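Forty Tries at a Drawer

The teaching lead at Dronari has a rule about coffee: none before the first session of the morning. Her hands shake, the controller picks it up, and the robot learns to shake too. "It's a very loyal student," she says. "It learns everything you do, including the parts you'd rather keep to yourself."

She runs the home office course at Dronari, where people with handheld controllers steer simulated arms through chores while software records each move. The recordings go into a training set called Gretach, which nobody in the building pronounces the same way twice. She asked me to leave her name out. Her mother thinks she works in finance.

A session starts with a written task and a room on a screen. The operator holds a controller in each hand, and the arm follows with a short lag that she says you stop noticing by the second week and start noticing again by the fifth. Her current room is a home office, desk and drawers and all. She has spent much of the winter in there without ever sitting down in it.

"People hear 'simulation' and think of a nice clean grid," she says. "Then they see the room and ask who lives there."

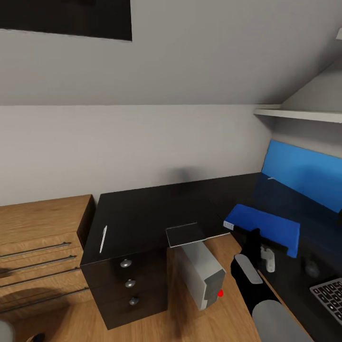
What the hands know

I asked what makes a good demonstration, expecting to hear about precision. She talked about boredom instead. A new operator reaches for a folder the way anybody would, fast and a little crooked, with three corrections on the way in. The model then treats the corrections as part of the job. For a while, every arm trained on one man's sessions paused just short of the object, as if it had remembered an appointment.

"He was checking his grip," she says. "He did it 168 times. We had to throw out the lot, and he took it pretty well, considering."

Her own standard for a single task is 40 clean takes, with the starting position changed between them. If every take begins from the same spot, the robot gets very good at that spot. Move it a hand's width over and it behaves like a tourist.

She also keeps some of the bad takes, provided the operator recovers. A slip followed by a calm second try is worth having. A slip followed by swearing is worth having too, she says, as long as the microphone is off.

The other method, taking a real arm by the wrist and walking it through the motion, is still used down the hall on a bench rig called Stolimus. She started out on it. You feel the weight of the thing that way, and you know at once when you've asked for a bend the joints don't care for. You also go home with a sore shoulder, and your own body keeps getting in front of the robot's cameras.

"I have trained a robot to look for my elbow," she says. "It was very sad when I wasn't there."

Remote control spares the elbow and takes away the feel. In her setup there is no force coming back through the controller, so operators learn to judge contact by eye. Most of them grip too hard for the first month. She can spot a newcomer's recording by how long the fingers stay clamped after the thing has been put down.

Floors are harder than desks, in her opinion. A desk has edges and clutter to judge distance by. Looking down at bare boards with two fingers open, you have mostly the grain, and she has known operators to close on air well above the wood and then blame the controller.

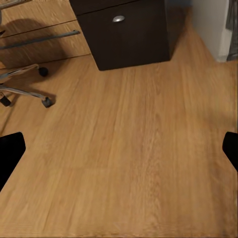 How long does it take a person to get good at this?

Nine days of practice before she keeps anything, and longer for people who are sure they already have the knack. "Gamers are quick," she says. "They also throw things. I don't know where they think the folder is going."

The part of the job she defends hardest is the dull part, watching takes back. Each one gets a yes, a no or a note, and her notes run to things like "wandered" and "why." One operator's file had 47 of them before he asked for a meeting. He is now her best reviewer, and his notes are meaner than hers.

I had a turn myself before I left. I was told to move toward the desk, slowly, and stop. I moved toward the desk. She watched the playback with her chin in her hand, typed "wandered," and went to get her coffee.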